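4.2 Open day at the Gandow site

The second part of the study took place in the workshop hall in Gandow, during the open day on Thursday, July 15, 2021. Visitors could enter the hall in small groups and stay at the bench as long as they wished. At the door each group received a sheet with one page of text about Proltus, our name for the two-arm setup and the software that controls it. The same sheet had been used in the pilot at Bratlow in May, where we learned that a longer text was not read.

The task was kept simple on purpose. It uses one screwdriver and one open plastic container on the work surface, and the arms must bring the tool out of the container or put it back into it. In Bratlow we had shown a longer assembly task, and many visitors left before it was finished. A short task can be repeated, and a person who arrives late misses very little. Figure 5 gives four views of the bench at Gandow.

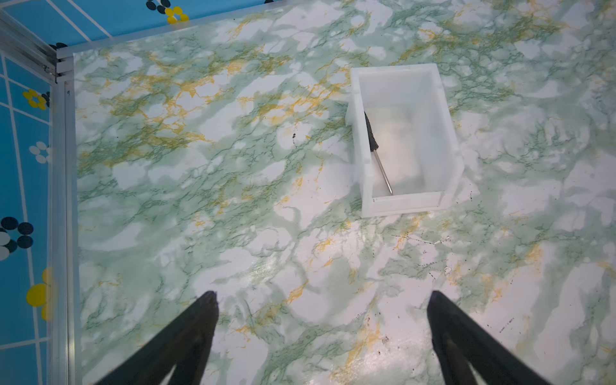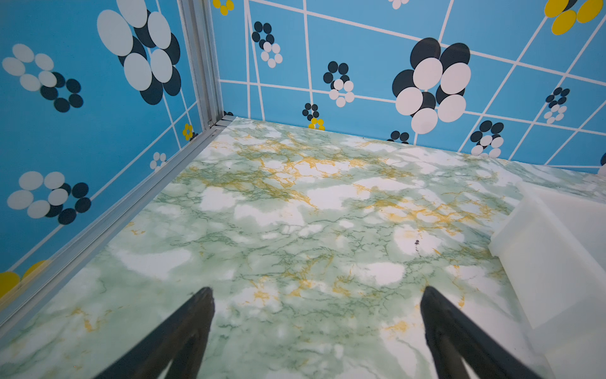
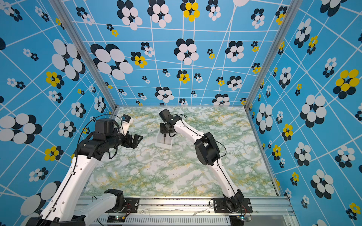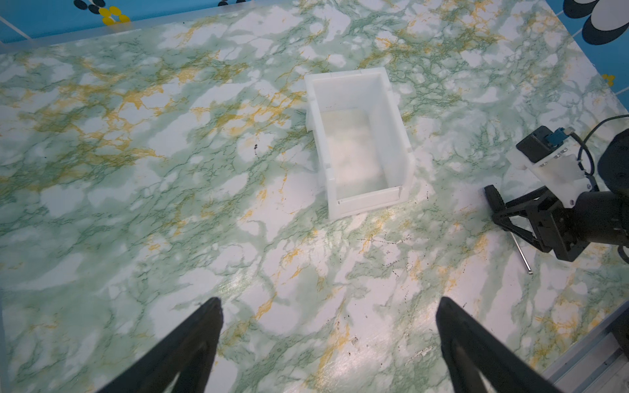 Figure 5. The workspace at the open day. The first, second and fourth views are from wrist cameras; the third is from the fixed camera and shows both arms.

One visitor, who filled in the back side of the form, wrote that she had waited for the robot to do something difficult, and that only after several minutes did she understand that picking up a tool is the difficult thing. She added that the sheet should say this in the first sentence. We received similar remarks from other groups, and the sheet was changed after the event. A less friendly comment asked why two arms are necessary for a job that a child does with one hand. We find this question fair, and we return to it in Section 6.

In total 892 visitors were registered at the entrance of the hall, and 631 of them returned the form. The answers were entered by hand and checked a second time by another member of the group. The form had no question on age or profession, so we can not compare school classes with adult visitors. This is a weakness of the design, and it should be corrected if the study is repeated.

The question "Did you understand what the robot was trying to do?" was left empty on 95 forms. We did not count these as negative answers. Some of the empty forms came from the first hour, when the pens at the table were missing, and it is possible that people answered only the questions they remembered later at the exit.

For coding the free comments we used the scheme of the Rajan project with two small changes. The category "speed" was divided into "too slow" and "slow but acceptable", and the category "noise" was removed, as the hall itself was too loud for a useful judgment. Comments that mention both speed and safety were placed in both categories.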